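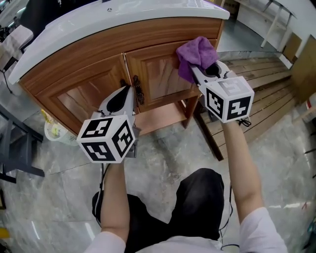
Wiping with hand-held grippers, first proper results (long)

prurnura_fan
Posted 15th April

Right, I promised the people in the gripper thread that I'd write this up once we had numbers, and we have numbers! We've been testing whether a policy trained only on hand-held gripper demonstrations can learn to wipe furniture. Cloth in one gripper, the other one free to steady things or open a door. No teleoperation at all in the training set.

We call the project Pikum. Training data is 2,000 demonstrations of wiping cabinet fronts and worktops, all done by people holding the grippers. Each gripper carries a marker cube, so the tracking gives us both hands in one shared coordinate system, and that turned out to matter far more than I'd guessed. When we trained on each hand's own motion and threw away the pose of one relative to the other, the free hand wandered into the path of the cloth over and over. Put the relative pose back in and the collisions almost vanished. I was grinning like an idiot when I saw the first rollouts.

The other thing I'm chuffed about is that we stopped labelling cloth shape. We had a whole branch of the model trying to guess where the corners were, and dropping it made the wiping better. A bunched-up cloth seems to be fine so long as there's enough of it over the tip.

Happy to answer anything.

damp_sponge
Lovely stuff. What counts as a success though? I've read too many wiping papers where success means the arm moved left and right a bit.

prurnura_fan
Fair! We draw on the panel with a washable marker, photograph it, run the policy, photograph it again. Success is 30 seconds or less with no ink left that a person can spot at arm's length. Crude but it's the thing I care about in my own bathroom.

mokoena_bench
I'm going to be the grumpy one. You have no force sensing in the hand-held version, have you? So the model sees where the gripper went and has no idea how hard anyone pressed. On a flat worktop you can get away with that. On a raised-panel door you've got a step in the surface, and either you skip over the low bit or you lean on the high bit. I did a year of this on the Mokoena rig and position-only wiping was the thing that sank us.

prurnura_fan
No force sensing, correct. The soft stuff does some of the work for us. A folded microfibre has enough give that being a little too deep doesn't matter much, and the wrist camera can see the folds squash. I think the model is reading pressure off the cloth. I can't prove it yet.

mokoena_bench
"I think the model is reading pressure off the cloth" is a big claim to hang on a hunch. Have you covered the cloth up in the camera view and run it again?

prurnura_fan
We have! With the cloth region blanked out it still wipes, but it misses the edges of the raised panels far more often. Doesn't settle it, I know. It could be using the cloth to work out where the tip is and nothing to do with pressure.

mokoena_bench
That's my reading. Still, good that you ran it.

teapot_kinematics
Popping in to say the wrist view is the bit I always want to see in these threads and people never post it. How much of the view does the towel take up? Ours blocked nearly everything on the first try and we ended up moving the camera.

prurnura_fan
Quite a lot, and it depends on the fold. Lilac one with the scalloped hem: 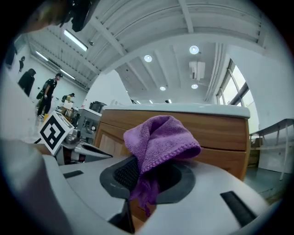
Does the colour of the cloth make a difference to the policy?

It does if you only ever train with one. Our first model saw nothing but purple, and when we handed it a white towel it hovered near the door and wouldn't commit. Randomising the hue of the cloth during training fixed most of it, and mixing in a few other real cloths fixed more.

teapot_kinematics
Good, that's cheaper than I feared. We bought a whole drawer of tea towels.

damp_sponge
Did you try fewer demos? 2,000 is a lot of wiping for somebody's shoulders.

prurnura_fan
It is, and mine are still complaining. With 1,000 the worktop results barely moved. Doors got clearly worse, mainly near the handles, where the cloth has to go round something that sticks out. So if you only care about flat surfaces I'd say save your shoulders.

misutance_mike
The Misutance people on the other board claim you can halve it again if you pick demos for variety in starting pose. Different starting heights, kneeling, standing, coming in from the side. Might be worth a go before you collect any more.

prurnura_fan
Ooh, hadn't seen that. We do a lot of ours low down in front of the doors, so our starting poses are probably bunched together. I'll sort the set by starting height and see what falls out.

mokoena_bench
I'd still put 2 cheap load cells in before I did any of that. One per gripper. Even if you never feed them to the policy you'd be able to check your cloth theory against something real.

damp_sponge
Disagree, a bit. The whole charm of the hand-held approach is that you can pick it up and use it in somebody's kitchen. Every sensor you add is another cable and another thing to calibrate.

mokoena_bench
There are already cables on it.

damp_sponge
Ha, all right. One more cable then.

prurnura_fan
I'm tempted, I really am. Logging only, not in the policy input, and only on the hand with the cloth to start with. If the squash of the folds lines up with the load readings I'll be unbearable in here until December.

teapot_kinematics
Please post the handle failures as well when you get round to it. I learn more from those than the good runs.

prurnura_fan
Will do. There's one where it polishes the same handle for the entire run and leaves the ink right next to it. I'm weirdly fond of it.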